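Why Do Grown-Ups Tidy Up Before They Sell a House?

If your family has ever sold a house, you will know the strange week when it starts. One day you live in a normal home with socks in it. The next day the socks are gone, there is a bowl of lemons you aren't allowed to eat, and someone is asking you to please not sit on the good cushions. What happened?

A house for sale is a bit like a kid on picture day. It is the same house it was yesterday, but now it has had its hair combed. Grown-ups have a word for this. They call it staging, like the stage in a theater. The furniture is the actors. You are the audience, or possibly the person who gets sent out to the yard.

Let's use a made-up sort of problem. You live at 7 Plundeck Lane, in the town of Gokbridge. Your house has 1124 square feet of floor. (A square foot is a square as long as a school ruler on each side.) That number won't change, however hard your dad vacuums. But if a big chunk of the floor is under toys, boxes and a broken exercise bike, a visitor can't see it, and people find it hard to want a floor they can't see.

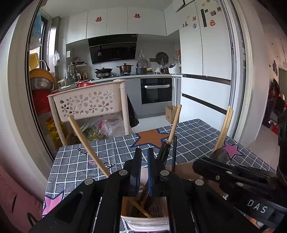 Kitchens get the strictest treatment, since buyers like to imagine themselves cooking there, even the ones who live on cereal. Tables and counters are where small things gather. Take chopsticks. A bundle of them standing up in a white paper holder takes up hardly any room, and one long pale one leaning out at an angle does no harm to anybody. Then come the mail, the phone chargers and a single glove, and soon you can't find a place to put down a sandwich. Stagers clear nearly all of it away and leave one or two nice things behind. Hence the lemons.

Next come the walls. Your bedroom may be a very fine shade of purple, and you may have picked it yourself. The trouble is that buyers have their own favorite colors, and yours might give them a headache. So out comes the paint, usually in a color with a name like Oatmeal Whisper. It is beige. It is always beige.

Some families do all this themselves. Others pay a company, such as Makris Staging, to bring in sofas and lamps for a while. Those things are rented, so don't get too fond of the lamp. When the house is sold, the lamp goes back on the truck.

Is it a trick? Not if it's done fairly. Putting a plant on a shelf is fine. Putting a plant in front of a hole in the wall so the buyer won't notice is sneaky, and a good inspector will move the plant. An inspector is a person whose job is to look in the places you hoped they wouldn't.

Words to know

Staging: making a house look its best for buyers.
Buyer: the person who might live in your room next.
Viewing: a visit from a buyer, often on a Friday, often during your favorite show.
Beige: see above.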